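Shorter action chunks, and what they did to the bread task

The last post ended with the policy dropping things at the handover from approach to grasp. I blamed the wrist calibration. Nataša Krasniqi read it and suggested I look at the chunk length first, and she was right.

Setup, for anyone who skipped the earlier posts. The task is to pick up a bread roll and put it in a wicker basket. The policy takes images and joint positions and outputs a chunk of future actions, which the arm runs open loop before asking for the next one. Training data is 213 teleoperated demonstrations, most of them recorded by Vija Siliņa in September. Training runs go through Trindlow, our in-house job scheduler, so the configs are identical apart from the one value I changed.

The old chunk was 73 steps. At our control rate, that is long enough to contain the whole descent and the start of the closing motion. If the first prediction puts the fingers slightly to one side of the roll, nothing corrects it until the chunk runs out. The gripper closes on an edge of the crust and the roll turns under it.

I retrained with a chunk of 8. Three seeds, same data, same number of gradient steps. Off-center grasps became rare with all three. The cost is visible at the chunk boundaries: the arm hesitates, because consecutive predictions disagree a little about speed. Averaging overlapping chunks removed most of the hesitation. It also softened the closing command, so I now average the arm joints only and pass the gripper value through from the newest chunk.

Two things I have not resolved. The short-chunk policy sometimes hovers over the roll and never commits. Kastriot Dimitrov thinks this comes from pauses in the demonstrations, where the operator was lining up the fingers. Trimming those pauses is the obvious test. The other is that seed 3 is worse than the others at release, and I have no explanation for it.

I also want a middle value before I claim a trend. Two points make a line whatever you do. The trimmed dataset is training now under the name Kurkisia, and the middle chunk length is queued behind it.
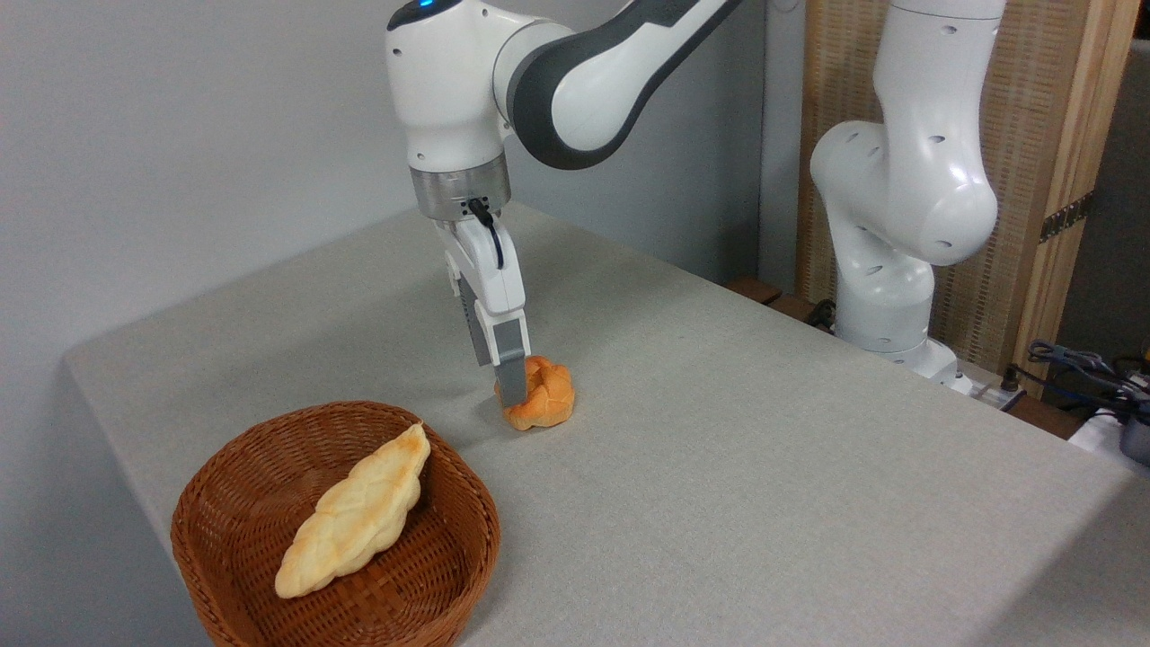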